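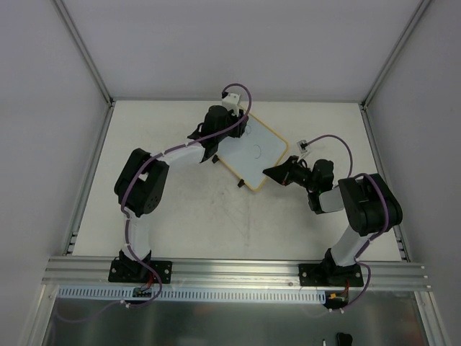
Whiteboards have run this building for as long as I have worked in it, and the people who look after them have never had a job title. At Larnby we have one on every bay, one by the loading doors and one in the canteen that still says "MILK??" in handwriting belonging to a person who left before I started. So when the Stolter project reached us in the spring, and the question went round about what a pair of robot arms should learn to do first, somebody on nights wrote "clean the boards" on the suggestion sheet. I believe it was meant as an insult. It is now a work package. The practice board is a small one with a yellow-orange border, laid on the white table between the two arms at a slant, like a diamond, with a dark curved line near the middle of it for them to think about. There is a second little loop further up. I have seen shift handovers with less information on them.

For those on the far side of the site who only know the project as the reason the old label store is locked at lunchtime, a bit of catching up. The boards in question are the small ones, the ones that travel with the trolleys. Each trolley of returned parts gets a board, the board gets the batch scrawled on it, and at the end of the line the board is wiped and goes back to the start. We got through 1,952 of those wipes in the last full month. They were done by whoever was standing nearest, usually with a cloth, sometimes with a sleeve, and in the case of one well-known member of the Cernia line, with the heel of the hand, which is why his left cuff has looked like that since Christmas.

The hope is that the arms take over the wiping, and after that the sorting of boards into their racks, and after that we shall see. The word "after" is doing a lot of lifting in that sentence and so far has not asked for a break.

Candela Arrieta is running the trials. She came over from Suominen, where I gather the floors are cleaner and the coffee comes from a machine with settings. Her view of the first weeks is that people expect the hard part to be the wiping, when the hard part is the board. A person picks up a board without looking at it. An arm needs to be shown, many times over, that boards arrive crooked, that some have been leaned on, and that a corner is a perfectly good place to start. She has asked that visitors stop tidying the table. If a board is lying at an odd angle it has been put there on purpose, and squaring it up to be helpful sets her back to the beginning of the run.

She has also asked me to mention the purple cables. Each arm has one, looped over the top and tied down at the bottom, and they are that length for a reason. Please do not tuck them in. Please do not hang anything on them. We had a lanyard on Monday.

### What it means for the rest of us

This is the part you skipped to, and fair enough. I put your questions to Rodrigo Villalobos, who has been line lead for longer than the lines have had their current names, and who agreed to answer them as long as I did not make him sound keen.

No posts go. That was in the letter and it is still the case. There was never a wiping post to lose, as several of you pointed out in the comments box, one of you in verse.

Some jobs do shift about. Four people on days have been trained to teach the arms, and they will be off the line for 10 hours a week each while it goes on. Their places are being covered by overtime first and agency second. Rodrigo would like it known that he asked for it to be in that order, and that he asked twice.

The teaching itself is odd work and people have taken to it in different ways. You stand at the rig and guide the arms through the job, then you do it again, and then again with the board turned a little. One of the four told me it was the first time in years that she had thought about how she does anything. Another said it was like teaching his son to butter toast, only the robot does not sulk. All of them said their shoulders ache by the end, which has been passed on, and there is now a proper stool.

Handwriting is the sore point. Under the new routine, pens must be the dry-wipe ones from the blue tub. No felt tips, no biro, no scratching the batch number in with a key. Rodrigo pointed out that this rule has existed since the boards did. He also pointed out that it took two robots to get the company to order enough pens.

### Where things stand

As of 19 July 2023 the count is 1,360 practice runs recorded, and a trial with real trolleys is pencilled in for bay 13 once the summer shutdown is over. It will be on the late shift only to begin with. Bay 13 was picked for being near a socket. The people who work in it have been told, and their response was to ask whether the arms could do the bins.

If you would like a go at teaching, the sign-up sheet is outside the label store. There are slots before and after each shift change, you are paid for them, and you need no experience beyond having wiped something. Steel toecaps still apply. Long hair tied back, sleeves rolled, and rings off.

The sheet is on a whiteboard. Whoever wiped it last week, please put the names back.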